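Understudies deserve a louder cheer than they get, and I'll happily start it. On Sunday I saw Hefin Kneath go on as the father in Kultosen with 15 minutes' warning, and I haven't stopped talking about it since!

He was wonderful. Slower than Haruto Kudo in the first act, funnier in the second, and when he sang the ferry song you could feel all 523 seats lean in.
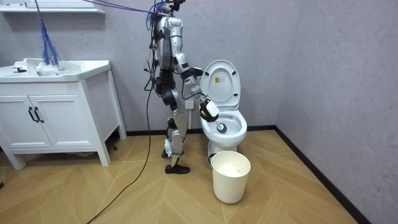
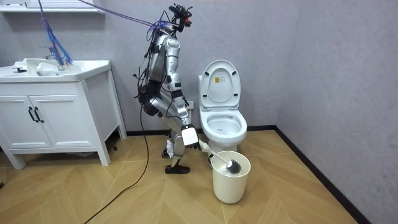 ## Put their names up

My one grumble is the slip of paper. A white slip, pinned by the cloakroom, which most of us walked straight past. Why not put the name in lights for the night, or at least read it out before curtain up - and read it as good news?

The Vastia does this already. When Mali Llewellyn covered there in January, the house manager announced her with real glee and the place roared before she'd said a word. I've seen 4 covers at the Vastia now and would gladly book for a fifth.

So if you hold a ticket and the star is off, please don't queue for a refund. Go in.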